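Brulen Laboratory, Bench Automation Group
Notebook entry, May, 9:40 a.m.
Tube handling task, demonstration gathering, second block

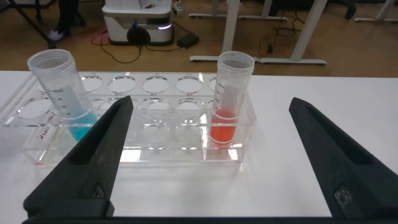 A remark from the Kekmont side, received before the morning block, was that leaning tubes should be kept in the set and labeled as such, as a policy trained only on upright tubes will reach for the wrong point on the rim. The group accepts this. Tube angle will be entered in the episode sheet from now on under three headings: upright, leaning left, leaning right.

Setup. Clear acrylic rack on the white tabletop, two tubes, one with blue liquid and one with orange-red. Wrist view recorded for every episode. Fingers are to be fully open at the start, with the rack inside the wrist view before recording begins.

Count to date. 253 episodes accepted toward a first target of 439. A further 21 were set aside and remain on the drive under "review". They are not to be deleted until the Vadance labeling tool has been run over them. Most were set aside for late starts, where the arm was already moving at the first time stamp.

Points for operators:
Approach the rim from above and pause before closing.
Vary the rack position between episodes – small shifts are sufficient, up to 200 mm from the marked center.
Exchange the two tubes every tenth episode so that color does not become tied to one side.
A failed grasp followed by a recovery is to be kept and marked "recovery".

Reflections on the acrylic remain a concern. The Mazandarani segmentation script merged the rack wall with the tube wall in several trial runs. The overhead lights will be left unchanged for this block and varied in the next, and the two blocks will be stored separately.

Open items: confirm the clock offset between the wrist view and the joint log; agree on wording for the task prompt ("lift the blue tube" or "pick up the tube with blue liquid"). Both wordings are in the sheet at present and should be made uniform before export.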